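Oct 2, 2019 – gripper notes, fingers round two

OK, swapped the Sateck fingers for the cream printed ones this morning and I like them a lot more than I expected to! The old pair got through 300 cycles before the left pad started to peel, and Declan Mulcahy is still hoping for 3000 out of a set (he would). New ones are bolted on with the same 4 screws, so going back is easy if I change my mind.

Did the wrist offset first. Controller still had the Irska value in it, which put the tips too high and had me chasing a depth error for half an hour – my own fault, I never saved the config after the last swap. Saved it this time as trarkitz_1383. Please don't rename it!

Then on to the soft stuff, with the bottle and the Coke can left out on the table for the head camera to sort out.
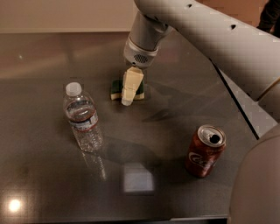 Photo: head camera / Ó Conaill bench log

Sponge is the one I care about. The tips reach a bit past its front edge and get really close to the table, so I want the approach height up a touch before anybody runs this at full speed. The shiny tabletop is a pain too – that round glare spot and the bottle's reflection are exactly the kind of thing the depth filter hates. Matte mat is on order, might not show up until November.

Still to do: force limit on close, then the same set again with the Sateck pair so we have something fair to compare.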